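Plidatthorpe Community Library: Phone and Tablet Help Sessions
Frequently asked questions

What are the sessions?
Free, one-on-one help with your own mobile, tablet or e-reader. Each session runs for half an hour at the Plidatthorpe branch on Wimska Street. The program is coordinated by Hala Akl, our digital literacy librarian.

Do I need to book?
Yes. Book at the front desk or by phone. We can hold 2 bookings per person at any time. Once you've been to one, you can make another.

Do I need to be a library member?
No, but you will need a membership to borrow ebooks and audiobooks. Joining is free for anyone who lives, works or studies in the shire. Bring one piece of ID showing your current address.

What can you help with?
Common requests include setting up email, making text larger, connecting to wi-fi, moving photos to a computer, installing the library's apps, blocking nuisance calls and video calling family overseas.

What can't you help with?
We don't do repairs, replace screens or batteries, or recover data from a device that won't turn on. We can't enter banking details, lodge a tax return or complete a government form on your behalf. We can show you where the form is and how to attach a document to it.

What should I bring?
Your device, its charger, and any passwords you are likely to need. People often forget the password for the account the device was set up with. If you don't know it, ask us about resetting it when you book, as this can take up most of a session. Please make sure the device has some charge before you arrive.

My phone is quite old. Can I still come?
Yes. We may not be able to install newer apps on it, but calls, messages, contacts and photos are usually fine. If an app no longer supports your device, we'll tell you and look at whether the website does the same job.

Can you tell me which phone to buy?
We don't recommend brands or shops. We can go through what to compare, such as storage, screen size and coverage where you live. The Jerkel Road end of the shire has patchy reception, so check coverage maps before you change provider.

Where do I go when I arrive?
Check in at the front desk. Sessions are held in the Hakim Room, to the left of the large print shelves. The room is step-free and has a hearing loop. The accessible toilet is next door.

Will you be handling my phone?

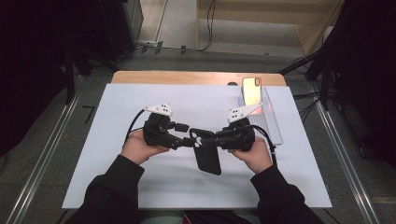 Most of the time you keep hold of your own device and the helper talks you through each step. If you find it hard to hold the phone and tap at once, lay it flat and leave both hands free. A plain white board like this one makes a dark phone case easy to pick out if you have low vision, and you can ask for one at the desk. We'll only pick up your device if you ask us to.

Can I bring someone with me?
Yes. A friend, carer or family member is welcome to sit in. Interpreters can be arranged with 11 days' notice.

Do you run group classes?
A beginners' class starts in September. Register at the front desk or call and ask for extension 201.

What if I need to cancel?
Please ring as early as you can so we can offer the time to the next person on the waiting list.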